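Ticket: Replacement of bin picking cell, choice of equipment and budget line
Queue: Equipment planning
Status: Waiting for quote
Priority: Normal
Opened: Monday, 9:40

Description

Hello, I open this ticket because I need to put the numbers for next year's budget and I am stuck with the configuration of the second cell. We want to have two cells in Woltwood that do the same work: the arm reaches into an open bin, takes mixed objects one after another and puts them to the outfeed. The first cell has a KUKA arm and we would like to keep it. For the second cell I received an offer from Brisance, but the offer does not match what we asked, and I can't find out if the mistake is on our side or on theirs.

What we asked for:
Arm with the same reach as in cell 1
Same tool flange, so that grippers can be exchanged
Cable package for the gripper, mounted outside the arm
Bin, two pieces
Spare parts for the first year

What is in the offer:
Arm, reach shorter than in cell 1
Flange adapter as a separate position
No cable package
Bin, 17 pieces
Spare parts "on request"

The bins cost 434 each in the offer. I would not care about the bins so much, but with this quantity they cost more than the position for installation, and my manager will ask me about it.

Steps already done

I checked our request form. It says 2 in the field for bins. So the 17 is not from us, unless the form was changed after sending.

I compared the reach. The shorter arm reaches the middle of the bin without problem. For the far corners I made a drawing and the wrist comes very near to the bin wall. With sloping sides it is a little better than with straight ones, but the gripper must tilt and then the cables need more room.

I asked Paewai (they do our maintenance) if a cable package can be added later. The answer was yes, but it is better to order it together, because the routing must be tested with the gripper on. 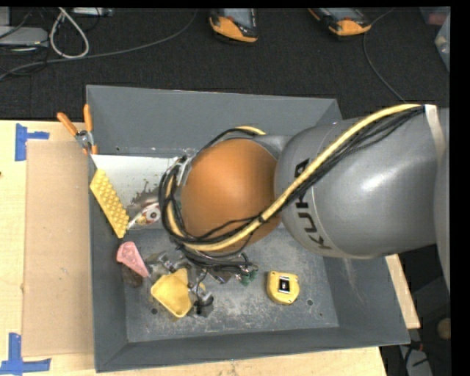
The cable question is for me the most important one. An arm in a catalog has no cables on the outside, and so the price looks nice. Then come the lines for the gripper, the straps, the brackets, and the hours of a person who makes the loops long enough for the wrist to turn but short enough that they stay out of the bin. In the budget for cell 1 we had no line for this at all and we paid it from consumables. I do not want to do this a second time.

Update 1, same day, 14:15

Reply from Brisance received. They say the 17 comes from their standard set for a bigger line. They will correct it. About the reach they write that the shorter arm is "sufficient for most bins." I answered that I need a statement for our bin, with the objects we use. I sent them the inside dimensions and a list of objects: tape measure, hand tool, trays, flat panels, long narrow parts. The long ones are the difficult ones, as they can lean on the side wall and stand up to the rim. A simulation with only cubes will not help us.

Update 2

Second reply. They agree to run a reach check with our list. The check is free if we order, otherwise it costs 2,000. I asked if the amount can be credited also when we order the longer arm instead of the one offered. Waiting for an answer.

Meanwhile I made two versions of the budget sheet:

Version A: shorter arm, adapter, cable package, two bins, spare parts for one year
Version B: longer arm, no adapter, cable package, two bins, spare parts for one year

Version B is more expensive in the arm but the adapter falls away. The floor space is the same. For the training I expect less work in version B, but I can't put a number to this.

Update 3

Rosumwood asked to be added to this ticket. They plan a similar purchase and want to know if we can order together. I added them as watchers. Please note for them: our bin stands on a wooden tabletop and not on a machine frame. If you have a frame, the mounting height changes and my drawing is not valid for you.

Answer about the credit is also here. Yes, it is credited for both arms, if the order comes before the end of November.

Open points

1. Corrected offer with two bins (Brisance)
2. Result of the reach check, corners included (Brisance)
3. Price of the cable package as its own line, with mounting hours (Brisance, and Paewai for comparison)
4. Spare parts list with prices. "On request" can't be put into a budget. At least one spare gripper cable and the straps must be in it.
5. Decision on a common order (Rosumwood)

Until point 2 is answered I keep version B in the budget sheet, as it is the higher amount. If somebody in purchasing prefers that I enter version A, please write it here in the ticket and not by phone.

Next check of this ticket: Monday, in the morning.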